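How to Clean Out a Big Gray Tote That Has Seen Better Days

I have a soft spot for large plastic storage bins, and I'll admit I hold on to them much longer than my family would like! The biggest one in my workshop takes all the odds and ends from the bench, and by August it usually needs a proper scrub.

Start by taking everything out and laying it on an old towel. Shake the bin over the trash, then wipe the inside with a dry rag (you'd be surprised how much grit sits in the corners). 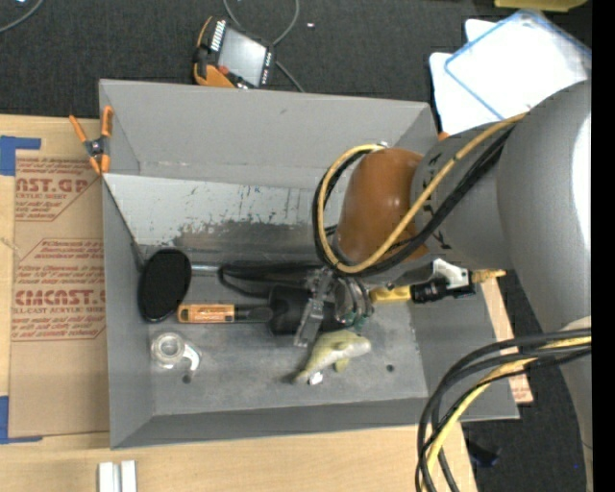
Scratches and chipped flecks on the sloped panel, and smudges across the floor of the bin.

Next, mix 2 tablespoons of baking soda with a splash of warm water until you have a soft paste. Rub it over the smudges in small circles and give it a few minutes while you put the kettle on. Deep scratches won't come out this way, so please don't wear yourself out on them. My neighbor Digby Halliday takes 200 grit sandpaper to his, very lightly, and only where an edge feels rough to the hand.

If your bin has holes in the bottom, like mine, put a tray underneath before you rinse, or you'll be mopping the table as well. Dry it with a clean towel and stand it on its side overnight. Tools go back in first, handles all facing the same way, with anything soft laid on top.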